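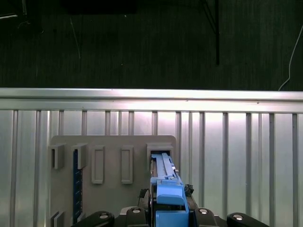

Someone on the Fullthorpe list wrote:
> I've got 700 family slides scanned now and they all live on
> the one computer upstairs. Is a second copy on a stick enough,
> or do I need to pay for online storage as well?

Lists > Fullthorpe Local History > Scanning and Storage

November, posted by the list archivist

Hi all,

Great question, and 700 slides is a real achievement! I wouldn't stop at the stick, though. I had 1,000 parish magazine pages on one of those (the cheap kind, from a drawer) and one morning the computer just asked me if I'd like to format it. I said a few words the parish magazine wouldn't have printed.

What I do now is keep 2 copies at home, one in the computer and one on an outside drive that stays unplugged, and then a third with my sister over in Trarkley. We swap drives when I go for lunch. It costs me nothing but the drive, and she gets to complain about my labels.
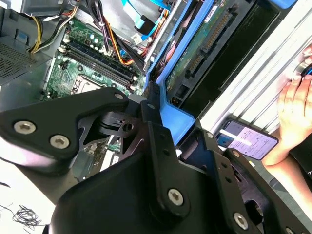 Inside a desktop tower.

On paying for online storage: I tried Corska for a while and it was fine, but the first upload took 30 hours on our line and I couldn't watch anything that whole time. If your connection is better than mine, go for it. Somebody here mentioned Molefe too, and I'd love to hear how that's going.

Oh, and please open a few of your copies now and then! Pick some at random, look at them full size, check the colors. And write the names of the people in the file names while you still have an aunt to ask. I left it too late with the chapel picnic ones and I'm still kicking myself.

Do keep the slides themselves, by the way. Mine are in shoe boxes under the spare bed.

Recent on this list
Re: Mold on glass negatives
Which scanner for bound ledgers?
Fullthorpe mill map, better copy wanted
Re: Naming files by street or by year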